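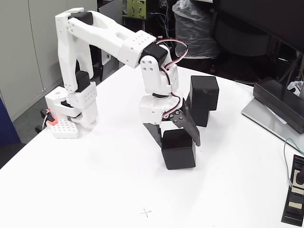 Last June our small printed arm dropped its elbow in the middle of a job and pinched my thumb against the table. It was not a serious injury, but I was careless, and I want to write down what I changed.

## What went wrong

The arm was picking up a cube when the elbow servo went weak and the forearm fell. I put my hand under it to save the gripper. Then the servo woke up again and pulled hard. Giang Bạch switched off the power for me, because I could not reach the plug with my other hand.

We found two causes. One screw on the elbow horn had come loose, and the wire bundle was too short at the wrist, so each full stretch pulled a little on the connector.

## Tips for a small arm on a table

- Put the power switch where your free hand can reach it. Mine is now 25 cm from the edge, on the side away from the arm.
- **Let it fall.** A printed finger takes an evening to print again.
- Leave a loose loop of wire at every joint. Move the arm slowly by hand, with power off, and look for any place where the wire becomes tight.
- Check the horn screws before you start. I use a small drop of removable thread glue, only on metal threads. It can crack some plastics.
- Test with light cubes first, one at a time.
- If a servo smells or is too warm to touch, stop for the day.
- Mark the pick position on the table. When the gripper begins to miss the mark, something is loose.

Nhung Sầm asked me if a stronger servo would be better. I think not for this arm, the printed brackets would break before it.

The new wire is 22 gauge. I still have to replace the shoulder bracket, it has a thin crack near one hole.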